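Favine: The Complete First Season (2-disc set)

Seventeen episodes of feuding, fasting and falling off horses, now in a box that shuts properly. Favine is the historical saga in which two branches of the same family spend a whole winter besieging each other over a bridge that neither of them uses. Expect candlelit treachery, a great many cloaks, and a grand vizier who listens at doors for a living.

The story opens in the fortress of Dorkham, where the old governor has died with his will in the wrong pocket. By episode 3 there have been two poisonings and a wedding, in that order. The big battle comes in episode 13, and it is a good one, with real mud. Episode 14 is mostly people talking about it in tents.
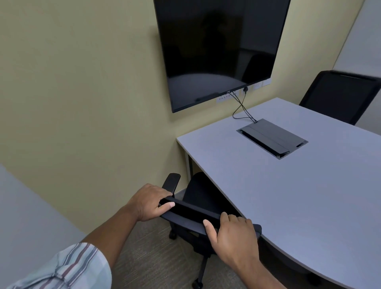
One buyer review from Lodhi Video's own site gives it four stars and complains that the governor's nephew "dies three times, and only the second one is sad. Also, the subtitles call the same castle Dorkham and Dorkam in one sentence. I finished it in a weekend and have ordered another for my sister."

The spelling has been fixed in this edition. The nephew has been left alone.

Details
Label: Covora
Discs: 2
Episodes: 17, uncut, with the original recaps (skippable, and you will)
Audio: original language, stereo
Subtitles: English
Extras: costume gallery, a short film on the making of the siege tower, family tree on a fold-out sheet. Keep the family tree handy.

This pressing is limited to 2000 copies. Season two ships in March and resolves the bridge question, more or less.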